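Wooden Chopping Boards: Questions We Get Asked, and Some We Wish We Were Asked More

Plenon Kitchen Notes. Looked over every December, more often if somebody writes in with a better answer than ours.

Do I need a special board oil?

Probably not. Most bottles sold as board oil are food-grade mineral oil with a nicer label, and a chemist's bottle of the same stuff does the same job for a good deal less. I have used both on the same board for years and I can't tell which half got which. If the label promises "deep nourishment", remember that wood is dead. It doesn't get hungry.

What oiling does do is slow down the water going in and out. That matters, since boards that swell and shrink too fast are the ones that crack. So oil it, but don't pay for the poetry.

How often should I oil it?

The old rule is once a day for a week, once a week for a month, once a month for life. It scans well and I suspect that's why it has lasted. I don't know anyone who keeps to it. Oil the board when it looks pale and feels rough. For a board used every evening that may mean every few weeks. For one that comes out at Christmas, twice a year is plenty.

Can I use olive oil?

People do. Cooking oils can go sticky and start to smell stale, and I've had one that did. Other people swear they have wiped their boards with olive oil for decades and never had a whiff of anything. I believe them, up to a point. A thin wipe on a board that gets scrubbed daily may never have time to go off. I still wouldn't.

What about walnut oil, linseed or tung?

These dry hard, which cooking oils such as olive don't. They take days to do it, and some hardware shop versions have driers or solvents added that you don't want near your dinner. If you go this way, read the tin properly and wait until the board is fully dry. Anyone serving food to people with nut allergies should leave walnut oil alone. I've seen it argued that the risk is tiny. I haven't seen it argued by anyone with the allergy.

Is wood less hygienic than plastic?

This is the one that fills the inbox, and each side has a study. My own view is that either sort will do if you wash it properly, and neither will if you don't. A new plastic board is easy to clean. A plastic board with three years of knife scars is another matter, and most of the plastic boards I see in people's kitchens are the second kind.

Be wary of anyone who tells you wood is "naturally antibacterial" and leaves it there. Some tests have found that bacteria pulled down into the grain tend to die off as the wood dries. That's interesting, and it's no reason to skip the washing-up liquid. I keep a separate board for raw meat and would do so whatever it was made of.

Does lemon and salt work?

It gets rid of onion smell quite well. It's a decent scrub. It does not disinfect the board in any way I'd rely on after cutting up a chicken, and I wish the magazine pages would stop hinting that it does.

Can it go in the dishwasher?

No. Makers who say theirs can are usually selling pressed paper and resin, or are hoping you'll lose the receipt.

How should I dry and store it?

Wipe it, then stand it on edge with air on both faces. Lay a damp board flat and the top dries while the underside stays wet, and that is how you get a board that rocks. Keep it off the radiator. Keep it away from the hob as well.

My board has warped. Is it finished?

Not always. Lay it with the hump facing up on a lightly damp cloth, put something heavy on top and leave it overnight, then let it dry on edge. I'd give this even odds. Thin boards cut from a single plank tend to go back to their bad habits within a month. Thick ones made of glued strips move less in the first place.

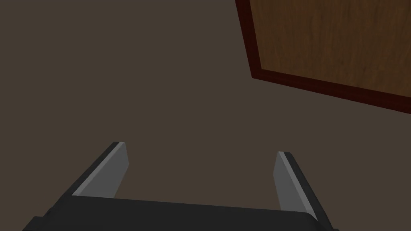
Algirdas Kivi wrote in to say that the damp cloth made his board worse, and that he got it flat in the end by doing nothing whatever except turning it over each night for a fortnight. He adds that he thinks most board advice is passed along by people who have never tried it.

Fair enough, and he may be right about the second part. I have tried the cloth, on four boards, and it worked on two. Turning the board costs nothing and can't do much harm, so start there. If it's no better after two weeks, try the cloth.

Is end grain worth the money?

For your knives, maybe. The edge slips in between the fibres instead of cutting across them, and the marks show less. I can feel a difference when I'm chopping a lot of herbs. Whether I can feel 84 pounds' worth of difference, the gap between the two boards I looked at in the shop at Plarncombe, is another question. End grain also drinks more oil, weighs more and is more likely to split if it's left in a wet sink.

Trinh Cao, who teaches the knife class at Osisby, has used the same plain maple board for 10 years and sharpens her knives every week. I'd copy her before I'd copy a catalogue.

Is bamboo better for the planet?

It grows fast, that much is true. It's also a grass, cut into strips and stuck together with a fair amount of glue, and then in many cases shipped a very long way. A board from a local sawmill that lasts your lifetime might come out ahead. Or might not — I have yet to see sums I trust from anybody who wasn't selling one or the other. Bamboo is hard on knife edges, if that helps you decide.

Which wood should I buy?

Maple, beech, sycamore and walnut are all fine. Beech is cheap and moves about a bit when wet. Pine is too soft and cuts up badly. Steer clear of anything described only as "tropical hardwood", because it could be nearly anything. Ask the seller for the name of the wood. If they can't tell you, keep your money.

Can a badly scarred board be saved?

Usually. Sand it with coarse paper, then medium, then fine. Wipe it with a damp cloth, let it dry, and sand again lightly, as the water lifts the loose fibres. Then oil. Allow an afternoon, and do it outdoors if you can — the dust gets everywhere.

Deep cracks are a different matter. You can glue them with a waterproof wood glue that's rated for food contact, but if the crack runs through to the other side I'd retire the board from cooking and use it for bread.

How much should I spend?

Less than you've been told. The dearest board I've been asked to try was priced at 348 pounds, from a maker called Doãn. It was lovely to look at and a nuisance to lift, and I went back to my own after a week. The money would have been better spent on a sharpening stone and some lessons in how to use it.

Do lifetime guarantees mean anything?

Read the exclusions. Most rule out warping, cracking, staining and "improper care", and I'm not sure what else could go wrong with a board short of fire. If you do have one, keep the receipt and take a photo of the board on the day it arrives.

Can I send in a question?

Yes, by the form at the foot of the page. We don't answer questions about glass chopping boards. Please don't buy one.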